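The table by the brick wall

When we moved our things into the room in Camenzind last October, the first thing I bought was a table. I had a clear idea of it. It should be white, it should have a rectangular form, and it should cost less than 400 francs. Ingeborg Zürcher, with whom I share the room, wanted an old wooden one to match the floor. We discussed this for longer than I like to admit.

The floor is the reason we took the room at all. It is made of old planks, partly gray and partly brown, and it creaks in a different tone near the window. The other special thing is the wall. It is brick, a red-brown color, and it is not straight. It goes in a curve, so every piece of furniture with a straight back leaves a gap behind it. Pens fall into this gap. I have lost one good pencil there and also a letter from Priltance that I had not yet answered.

I measured the place for the table two times, and both times I forgot the curve. Vinzenz Koller came to help me with the carrying and he noticed it at once. We tried it in the middle of the room, then under the window, and at the end we put it against the bricks anyway, because there the evening light is soft and you do not look at the door.

My rule for the table is simple: it must be clear when I go home. I am strict with this — perhaps too strict, Ingeborg says. A cup may stay, and something to put the cup on. Papers must go. In practice the papers go to the floor, so I cannot say that the rule has made the room tidy. It has only moved the disorder lower, to a place where I see it less.

The lamp was Ingeborg's idea and I was against it. Now I like it very much. It stands on a small wooden side table, and it is white with a shade in the form of a cone. People like to sit down beside it with their phone, also when there are chairs free.

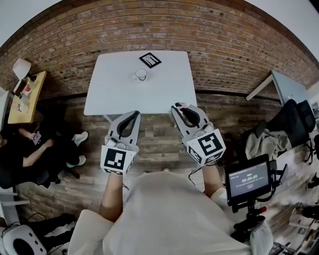

Page last changed: 2026-04-30

The cup on the table is a small white one, and you see that it is not standing on its coaster, if we want to call the square thing with the black border a coaster. This is how it goes with my rules. The office chair by the desk on the right has become a place for clothes, too.

Next I would like to find a narrow shelf for the gap behind the table. It would need to follow the curve, and the carpenter I asked wanted 240 francs only for the drawing. For the moment I will use a long ruler to get my pencil back.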